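Right, it's Friday evening, the kettle's on and I'm doing the thing I've been threatening since October. Sorting ALL the little jars and bottles. A thread, because I'm far too excited about this (1/8)

First job was getting every last one out of the cupboard. Thirty-seven! I cook for two people! Three of them were cumin, all open, and one had gone the colour of cardboard (2/8)

The system is coloured bins, which I've pinched wholesale from Fumiko Tsuchiya. She did her whole larder in Cikville this way and swears by it. You give each colour a job and then you don't have to think, you just drop things in (3/8)

Mine go: orange-red for everyday, yellow-orange for baking, teal green for things to use up soon, dark teal for empties to wash. One in each corner, jars in the middle, plenty of elbow room (4/8)

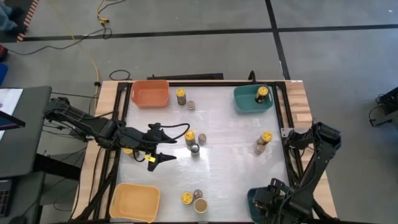 I always start with the tall ones with yellow lids, as they fall over if you so much as look at them. Then the small jars, which is where it gets slow and lovely and you keep stopping to sniff things (5/8)

Kaede Hirose asked whether I label the bins. I did try! Washi tape, nice pen, the lot - and it peeled off within a week. The colours do the job on their own, and even my brother-in-law puts things back properly now (6/8)

Best find of the night: a jar of smoked paprika from Begum, the little shop by the station, never opened and smelling absolutely glorious. There'll be potatoes tomorrow and I will not be sharing them (7/8)

If you're going to try it, do one shelf and see how you get on. I did mine in an evening with the radio going and I'd happily do it again. Séverine, I'm coming for your tea cupboard next - you've been warned! (8/8)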